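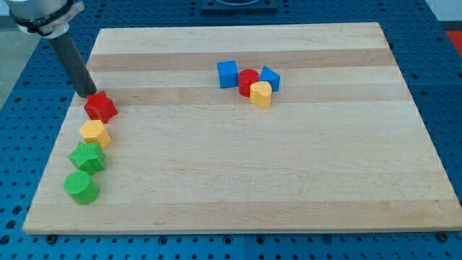

Kitchen > Boards and Knives > Reviews

Kesten Maple Board, large size
Review by Ignacio Godoy

I bought the Kesten board in August to replace a plastic one that had gone fuzzy in the middle. I cook dinner most nights and bake bread when I have the time, so the board gets used for onions, raw dough, and everything in between. It cost me 40 dollars on sale, which is low for solid maple at this size.

The board is made of strips glued side by side, mostly pale with a couple of darker ones. There is no juice groove and there are no handles or feet. I like a board with no groove because I can use both sides and scrape everything straight into the pan. If you carve a lot of roasts you will miss it.

Cutting on it

Maple is hard enough that a knife doesn't sink in and soft enough that it doesn't ruin the edge. I sharpened my chef's knife on the first day with the board and did not feel the need to do it again for 16 days, which is normal for me. The plastic board was no better. Knife marks show up quickly on the pale strips. They are shallow, and a light sanding took out most of them.

The board slides. On a stone counter it moved every time I leaned into a squash. A damp dish towel underneath fixes that, and I now leave one folded by the sink. I also tried the Skusix rubber corners, which are sold separately. They grip well but you have to pull them off before you wash the board, and one split when I did.

Washing and oiling

Hand wash only. The leaflet says so and I would believe it. I rinse both sides even if I only used one, wipe it down, and stand it on its long edge to dry. I left it flat on a wet counter one night and it had a slight rock to it the next morning. It settled back after two days standing up.

It came out of the box dry and needed oil right away. I used the Prultis board oil, two coats with a night in between. It has no smell that I can notice and it does not feel sticky. Plain mineral oil from the drugstore does the same job for less money. I have oiled it again once, when water stopped beading.

Onion smell is the one thing that hangs around. Coarse salt and half a lemon gets rid of most of it. Garlic takes a second round.

Compared with the Lepik

My sister has the Lepik bamboo board, and I used it for a week at her place. It is lighter and easier to lift with one hand. It is also louder under the knife, and I didn't care for the feel of it. Hers has a hole in one corner for hanging. The Kesten is too heavy to hang anyway.

What I would change

The edges are a bit sharp as sold. I went over them with fine sandpaper before the first oiling. A finger notch on the short sides would help too, as it is hard to pick up with wet hands.

Score: 4 out of 5. Good for anyone with the counter space to leave it out. Measure your sink first.

446 people found this review helpful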